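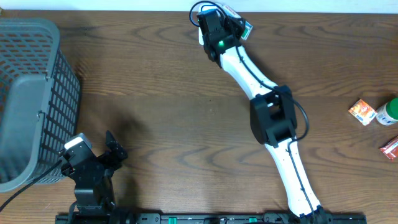
A grey plastic basket on a wooden table.

I bought my first bottle of e-liquid because of a cartoon fox on the label. I mention this so you know where I stand. I have been as daft as anyone, and I still think the way flavours are sold has got badly out of hand.

Last April I went through the online list of a middling vape shop with the idea of finding a plain vanilla. The site had 1,482 liquids on it. Typing vanilla into the search box brought that down to 582, and I gave up reading at the point where one of them promised "the memory of a seaside kiosk". I have stood at a fair few seaside kiosks. What I remember is wasps.

My complaint is with the word "profile". Every bottle has one now. A liquid from Fledetti that I tried over the winter claimed a profile of blood orange on the inhale, toasted brioche in the middle and a late note of white pepper. I vaped it for a week. It tasted of orange squash, quite nice orange squash, and by the third day it tasted of nothing much, as sweet liquids do when your tongue has had enough of them. I never met the brioche. I passed it to my friend Shiuli Bhuiyan, who has a far better nose than mine and bakes for a living, and she said "Jaffa Cake" and handed it back.

She may be right. But if it tastes of Jaffa Cake, print something close to that on the box and let me decide. I can work with "orange and a bit biscuity".

The usual defence is that taste is personal, and of course it is. Coils differ, people's mouths differ, and a liquid that sings in one tank can be flat as a pavement in another. I accept all of that. I just notice that it only ever gets brought up when a customer is disappointed. The label itself is never shy. It doesn't say "you might get pepper". It says there is pepper, and if you can't find it, well, perhaps your palate needs work.

Then there is the steeping business. Stornmont used to put a line on its custards telling you to leave the bottle in a cupboard for a fortnight before judging it. I did as I was told, twice. Once I thought it had improved and once I thought it hadn't, and both times I knew which bottle was which, so neither result is worth a bean. I would happily be shown wrong on this. Pour me two unmarked tanks and I'll have a go. What I won't do is take it from the people who sell the custard - if it needs two weeks in the dark, they have warehouses.

Reviews don't help as much as they should. I went through a good many for Castura's menthol range before buying, and they nearly all repeated the maker's own words back at me. "Crisp alpine mint" was on the bottle, and there it was again in review after review, down to the alpine. Some of those people were no doubt sincere. If you tell me to expect pine trees I will probably find a pine tree. That is how suggestion works, and it's a good reason to read the label last, after you have made up your own mind.

Shiuli does this with me now. She peels off the label, or tapes over it, and gives me the thing cold. I am terrible at it. I have called a strawberry "possibly melon" and I once insisted a plain tobacco was coffee for most of an evening. It has made me more suspicious of my own opinions, including several in this column, and a good deal more suspicious of anyone who claims to pick out 8 separate notes in a doughnut flavour.

There are makers who keep it simple. Wuyts sells a lemon called Lemon. The bottle is ugly, the cap is stiff and the lemon is on the sharp side, a touch too close to washing-up liquid if you turn the power up. I have bought it five times. When a shop assistant tried to move me on to something "more layered" I asked what the layers were, and he read them to me off the box.

I don't expect much to change. A good story shifts bottles and a plain name sits on the shelf, and the people doing the naming know that better than I do. But a shop could do one small thing, and it would cost next to nothing. Next to the poetry, put the dull version: sweet or sharp, strong or weak, cooling or not. I'd read that first every time, and the fox can stay on the front.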